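Intranet > Teams > Nirden site > Meeting notes

Staff meeting, March 15, 2018
Chair: Zdeňka Hájek. Notes: Morfudd Price.

1. Last notes agreed. No changes.

2. Room-clearing carts (Zorix). Trial now covers 23 rooms, going up to 46 by September if budget holds. ZH: no posts going. Evening shift does change, less lifting, more checking the cart logs. People want that in writing. ZH to draft.

3. Practice rooms on the simulator. Mathias has built the first one, TV on glass side table, open floor in the middle. Cleaners asked if they can try it before the carts get changed, not after. Agreed.

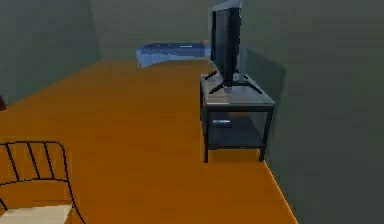 Practice room 1, simulator view, side table and TV on the right.

Comments on room 1: glass shelf with small item on it is a good test, carts are bad with glass. Thin chair rods too. MP wants more clutter, real rooms are never this tidy.

4. Training. Two hours each, paid, in shift time. Fernivon quote is 2,192, ZH thinks high, will go back to them. Who covers the desk meanwhile? Not setled.

5. AOB. Cart alarm too loud on nights. MP to ask Zorix re volume.

Actions: ZH letter on shifts + quote. MP alarm, clutter list to Mathias.

56 views | 2 comments | Share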